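The Plum That Got Squashed

I was eating a biscuit when it happened, so I can't claim to have been a good witness. What I heard was a wet pop, then a groan from across the room, and by the time I turned round there was juice running down the side of a robot's finger and Perla Tlapale was already reaching for the roll of blue paper.

"That's number 13," she said. "Put it on the list."

The list is a sheet of lined paper on the back of the door at Tastgate, a small outfit on the top floor of an old mill building that is trying to teach machines to handle soft fruit. I'd gone to see them for what my editor had cheerfully called a nice story about robots and apples. It became a story about a fault, and about how long a fault can sit in plain sight while clever people look somewhere else. (I don't mean that unkindly. I once drove for a month with the wrong kind of oil in my car.)

The trouble started last July. Tastgate had put its first two-fingered gripper on trial with Lavton, a packer that does mixed gift boxes, the sort with a pear in the middle and little citrus tucked round the edges. For the first fortnight it went beautifully. Then the complaints came in: split tomatoes, plums with a flat side, a mandarin with its peel burst at the stem. Lavton went back through its stock and pulled 2,000 boxes before they could go out. I asked Perla what that phone call was like and she looked at the ceiling for a bit.

"Quiet," she said. "I'd have liked shouting."

The gripper was meant to close until it felt something, then ease in by a set amount and hold. Everybody assumed the easing in was the problem. They'd written that part themselves, it was fiddly, and they had never fully trusted it. So they spent weeks rewriting it, and every new version worked perfectly on the bench and then, some days later, began to squash things again. They blamed the fruit for a while. They blamed the heating. At one point they blamed a delivery of plums, and Perla went and argued with a greengrocer, which she has since apologised for.

What they didn't do was look at the pads. Each finger has a rubber pad on its inner face, and behind the pad, on the trial machine, was a thin touch sensor held in place with glue. When the gripper worked a long shift the glue softened and the sensor crept backwards, only by a hair. It still worked. It just felt the fruit a moment late, and a moment is plenty if you are a cherry tomato. On the bench they never ran it long enough for the glue to warm through, and overnight everything cooled down and set hard again. So each morning they had a healthy machine, and they'd test it and go home pleased.

The person who found it was Elfriede Grube, who isn't a robot engineer at all. She spent most of her working life repairing church organs and came in 2 afternoons a week to help with the pneumatics on a different project, a thing called Yook that I was firmly told not to ask about. She picked up one of the fingers straight after a long run, pressed the pad with her thumb and said it felt like an old key felt. Spongy. That was the whole diagnosis!

I love this, obviously. Perla loves it rather less, and I can see why. She had 19 versions of the software saved by then, each with a hopeful name.

The pads are now screwed and clamped, with no glue behind them, and there is a second check built in – if the motor works harder than it should before the sensor has said anything, the fingers open and the machine stops. They have also changed how they practise. Instead of doing one kind of fruit at a time, they mix it all up on a table, big next to small and firm next to soft, so that a late squeeze shows up on something delicate before it shows up in somebody's kitchen. Hand-held grippers are part of this too. You work the fingers yourself, over and over, and the machine learns from what you did. 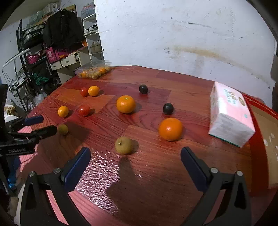 My turn with the fingers

They let me have a go, which was brave of them. I went for a mandarin first, on the grounds that it was large and had a decent coat on. Easy! Then a pear, also fine, although it rolled and I chased it. The cherry tomatoes were another matter. You can't feel a thing through the fingers, so you watch the skin and guess, and I found I was holding my breath.

I didn't burst one, but I did drop one on Perla's shoe.

As for the plum at the top of this piece, it was not the old fault come back. I'd feared it was, and so for a few seconds had everyone else. The stop check had been switched off that morning to test something and hadn't been switched on again. Perla was crosser about that than about anything else she'd told me all day. By the time I'd found my coat she had moved the switch somewhere harder to reach and written a new rule under the list: two people look before the fingers move.

Lavton is taking the gripper back for a second trial, starting with pears. It uses a box-filling line made by Grimholm, and the new stop check has to talk to that line as well, so that one machine doesn't carry on shoving trays forward when the other has frozen. They were still arguing about the cable when I left. Elfriede was eating the mandarins.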